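Why Do Rooms Have Different Colors?

Look at the walls nearest to you. They might be white, or yellow, or a green that was picked before you were born. Somebody chose that color and somebody put it there. This page explains what paint is, how it sticks to a wall, and why a color can change the way a room feels.

What is paint made of?

Most wall paint has four kinds of ingredients.

The first is pigment. Pigment is a very fine powder that gives paint its color. Some pigments come from rocks and clay. Others are made in factories.

The second is the binder. The binder is the sticky part. It holds the bits of pigment together and glues them to the wall. In most house paint today, the binder is a kind of plastic in very tiny drops.

The third is the liquid. In many wall paints this is mostly water. The liquid keeps the paint runny enough to spread. When it dries up into the air, the pigment and the binder stay behind.

The last kind is called additives. These are small amounts of other things. One additive might stop bubbles from forming. Another might stop mold from growing in the can.

How does paint dry?

Wet paint does two jobs as it dries. First the water leaves. It turns into a gas and floats off into the room, the same way a puddle goes away on a warm day. Then the tiny drops of binder get squeezed close together until they join up and make a thin skin. The pigment is trapped inside the skin.

This is why you can often wash a painted wall with a damp cloth and the color stays on. The skin doesn't mix with water again once it has formed. Paint in a school paint set is different. It has a binder that does mix with water again, so a dry block of it wakes up when you touch it with a wet brush.

A wall can feel dry to your finger after 2 hours and still be soft underneath. Painters wait before they put on a second coat. The can tells them how long.

Where do the colors come from?

People have been using red and yellow earth to color things for thousands of years. This earth is called ochre. The red kind gets its color from iron, which is also what makes rust red. You can find ochre in very old cave paintings.

Other colors were much harder to get. A deep blue called ultramarine was made by grinding up a blue stone named lapis lazuli. The stone was dug out of mountains and carried a long way, so the paint cost a lot of money. One strong red, called carmine, came from small insects that live on cactus plants. The insects were dried and crushed.

Today a paint store can mix almost any color you ask for. The store starts with a can of plain base paint. A machine squirts in small amounts of strong color, and then another machine shakes the can hard until it is all one shade. Even a tiny extra squirt can change the color enough for you to see it on a wall.

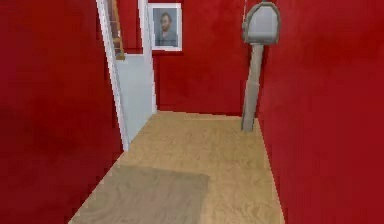
By the Robichaud Young Readers Desk
Homes and Buildings – reading time 10 minutes

Does color change how big a room looks?

It can. Pale colors bounce a lot of light back to your eyes. Dark and strong colors soak up more of the light. A small room with pale walls often looks wider than the same room painted dark blue, even though nobody has moved the walls.

Hallways are a good place to notice this. Red walls along a hallway can make it feel close and cozy, and a white door frame stands out very clearly against them. Paint the walls white too and the frame would be much harder to pick out from across the house.

Some people paint the far wall of a long hallway a darker color than the side walls. A darker wall can seem nearer to you, so the hallway seems shorter.

Why does one color look different at night?

You see a wall because light hits it and bounces to your eyes. White light is really a mix of many colors. A red wall soaks up most of the blue and green light and sends back mostly red. If the light in the room changes, what bounces back changes too.

Daylight from a cloudy sky has plenty of blue in it. Many lamps have more yellow and orange. A gray wall may look a bit blue at lunchtime and a bit brown in the evening. The paint hasn't changed at all. This is why people often stick a test patch on the wall and look at it a few times in one day before they buy a whole can.

Shiny or not shiny?

Paint comes in different amounts of shine. The shine is called sheen.

Flat paint has almost no shine. Its surface is a little rough when you look very closely, so light bounces off in every direction. It hides bumps well but can be hard to clean.

Glossy paint is smooth and shiny. It is often used on doors and door frames – places that get touched by hands and bumped by bags. It is easier to wipe, but it shows every dent.

Try it yourself

You will need white paper, a red crayon, a blue crayon and a flashlight.

Color one sheet of paper red and one sheet blue. Press hard so there are no white gaps. Leave a third sheet white.

Wait until it is dark and turn off the lights. Hold the white sheet upright and stand the red sheet next to it, like two walls meeting in a corner. Shine the flashlight on the red sheet. Look at the white one. Do you see a little pink on it?

Now swap the red sheet for the blue one and try again.

Words to know

Additive – something mixed in a small amount to help paint work better.

Binder – the sticky part of paint.

Ochre – colored earth used as a pigment.

Pigment – a powder that gives paint its color.

Sheen – how shiny a surface is.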